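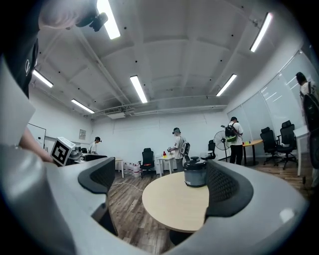 **Figure 2a.** Round table in the Senholm room, with a lidded pot on the far side of the top.

### 4.2 Table shape and the placement of countertop cookers

The Senholm room was the largest of the rooms we visited in Akosari, and the only one where cooking equipment shared the floor with desks and office chairs. It has white walls, a coffered ceiling with long fluorescent fixtures, and a wall-mounted air conditioner on the back wall (Figure 2a). Nothing in the room was built for cooking. It has no counter, and appliances are set down on whatever table is free.

We use the placement terms from the Neltance survey. An item is "central" if its base covers the middle of the tabletop, and "marginal" if it does not. On rectangular tables the difference is easy to judge from the corners. On round tables it is harder, and in the first pass our coders disagreed more often about round tops than about any other kind. We added a rule for these cases: the coder draws a line from the middle of the top through the item to the nearest edge, then records the open surface left along that line. Disagreements fell after the rule was added, but they did not disappear.

Lidded cookers need a second measure. Most of the models in the survey have a lid that must be set down somewhere when it comes off, and a domed lid takes up nearly as much surface as the cooker. On a small round top, a cooker placed in the center leaves a ring that may be too narrow for the lid on any side. A marginal placement leaves one larger open area, but brings the base closer to the edge. We recorded lid space as present or absent and made no attempt to grade it.

In the February round, roughly 2 in 4 cookers on round tables were coded as central. The share is close to the one for square tables, so shape alone does not seem to decide where people put a cooker. Power supply may matter more. In rooms without a counter, the outlet is often some way from the table, and an extension has to cross the floor.

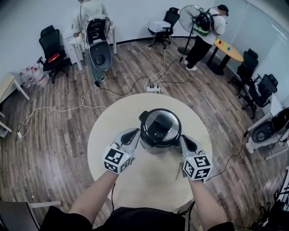

**Figure 2b.** Electric pressure cooker on the round table, Senholm room. A power strip lies on the floor just beyond the table.

The floor around the table was coded separately. At Senholm it is a wood-look plank floor in brown and gray, and several cables run across it (Figure 2b). We coded the side of the table nearest the power strip as "obstructed" — a person carrying a full pot would have to step over or around the cables there. Other objects on the floor, such as the bottled water farther back, were noted but left out of the score because they stood away from the table.

The Siddiqui checklist, which we used for the earlier rooms, has no entry for cables and treats the floor as clear unless furniture blocks it. Scored that way, the Senholm room would move up by 2 places in our ranking. We report both scores in the appendix and use the stricter one in the rest of this section.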